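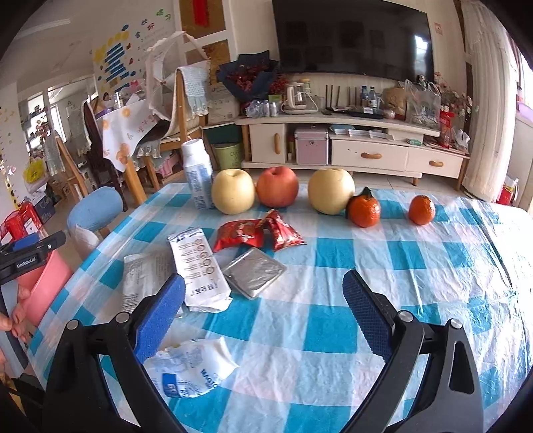 Why does the same household show up twice in the Trutcombe tax lists, under two spellings?

Because the lists were made by two different clerks. One clerk walked the parish and wrote names as he heard them. The other copied from the prior year's book and kept whatever spelling he found there. When the two sets were bound together, both entries stayed in. Peltach and Peltatch, in nearly every case, are one family counted twice.

The question has come in often enough that the index team has changed how the name index handles it. The new version of the index went online in February, and the notes below cover what changed and how to search it.

What the index covers

The Trutcombe index now holds 3,650 entries drawn from the tax lists, the burial register and the two surviving deed books. Of these, 1,256 come from the tax lists alone. Each entry gives the surname as written, the forename as written, the year, the source, and the page or leaf. A separate column gives a standard surname. The standard surname is an aid to searching and should not be cited. Cite the spelling in the source.

Entries from the second deed book are still limited to grantors and grantees. Witnesses and neighbors named in the boundary clauses have not been extracted. Anyone tracing a family that rented should keep this in mind, as tenants appear in the boundary clauses far more often than they appear as parties.

Duplicate entries

In the old version, 435 entries had been flagged as possible duplicates. The flag told the reader very little. It did not say which other entry was meant, and it did not say what the match was based on. The flag has been dropped. Each of those entries now carries a link number, and two entries with the same link number are believed to refer to the same person in the same year.

A link number was given only where at least 2 of the following agreed: forename, amount assessed, name of the farm or lot, and position in the list next to the same neighbors. Surname alone was never enough. The Min family shows why. Three adult men named John Min were assessed in the same district for most of a decade, and the clerks told them apart by a word after the name (senior, junior, or "of the ford") that changed as the older men died. A "junior" in one list may be the "senior" of a list six years later. Those entries have been left without link numbers except where the lot name settles the matter.

Spelling groups

Searching on a standard surname returns all the spellings placed in that group. The groups were built from the records themselves and differ in places from a sound-alike code. Two points have caused trouble:

Peltach includes Peltatch, Peltich, Pelltach and one case of Beltach. The last is from the burial register, where the clerk's B and P are hard to tell apart.

Min includes Minn and Minne but leaves out Minor. Earlier versions put Minor in the group. The deeds show it as a separate family that came into the district later, with no land in common.

Dalness

Dalness is used in the records as both a place and a surname. "John of Dalness" and "John Dalness" may be one man or two. The index enters the first form under the forename, with Dalness in the place column, and the second under the surname. Search both columns. A good number of online trees have merged these men, and several give him a wife who, by the burial register, died before one of the two was of age. If your line runs through Dalness, go back to the deed — the parties are described there by trade as well as by name, and one was a cooper.

Dates

Years before the calendar change are given as written, with January through late March left in the old year. Double dates appear only where the clerk wrote them. A burial entered under February of one year may therefore fall after a burial entered under November of that same year. No adjustment has been made in the year column.

Corrections

Corrections received by March 15, 2020 will go into the next update. Please send the source, the leaf, the reading now in the index and the reading you propose. If you are working from film, say so, and give the frame number. Corrections based only on a published tree or a family Bible will be kept on file but will not change the index, which records what the sources say — errors included.

Contact the newsletter | Copyright Trutcombe Family History Newsletter | Back to top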